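4. Why people left Ruvar, and why so many of them came back 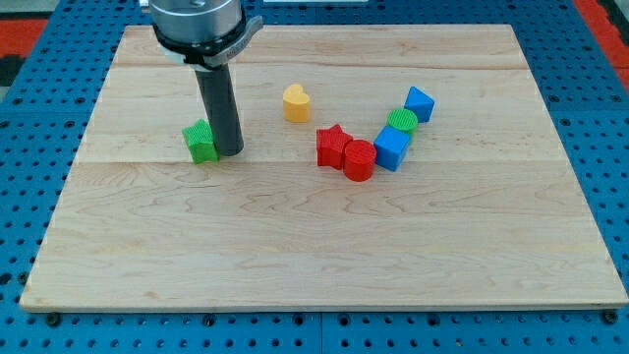 I should say up front that I was one of the people who left. I'd had a Ruvar account since the early days, I posted mostly about trains and bread, and when the moderation rules changed in September I packed up and joined Dreler along with what felt like everyone I knew (it wasn't everyone, as we'll see). So I came to this data with a pretty firm idea of what had happened, and a good part of that idea was wrong.

We started with 2708 public accounts that had announced they were moving. After throwing out the duplicates, the obvious bots and a handful of people who were clearly joking, we had 2435 left, and those are the ones I talk about from here on. Raghavendra Bhat did the matching between the two platforms, mostly by hand, and I owe him several lunches for it. An account counted as "moved" if it posted on Dreler at least once in the week after the announcement, and as "returned" if it later posted on Ruvar in 3 separate weeks. You could argue with that second cut-off, and one of our reviewers did! We tried a stricter version and the picture stayed much the same, so we kept the simple one.

What surprised me was how little the rules themselves came up. I read the farewell posts expecting long arguments about free speech, and there were some, but far more people wrote about who else was going. "My whole group chat is over there now" is a typical line. The same thing shows up in the return posts, only in reverse – somebody's favourite cartoonist had stayed put, or the Halldale neighbourhood group never shifted and that was where the lost cats got posted.

We also ran a short survey and got 360 usable replies. I don't want to lean on it too hard, as people who answer surveys about social media are a particular bunch, me included. Still, the open comments were useful. A lot of respondents never closed their old account at all. They logged out, deleted the app from their phone and described this as quitting, and I think earlier work, which treats a download as a defection, misses that behaviour completely. Downloads are easy to count and they make a good headline. They tell you very little about where somebody is spending the evening a month later.

Lâm, the browser tool we used to collect the public posts, only sees what a logged-out visitor would see, so private accounts are missing throughout. My guess is that the quieter users went private and stayed on Ruvar, but we can't show it with what we have. The coding categories for the farewell posts are listed in the next section.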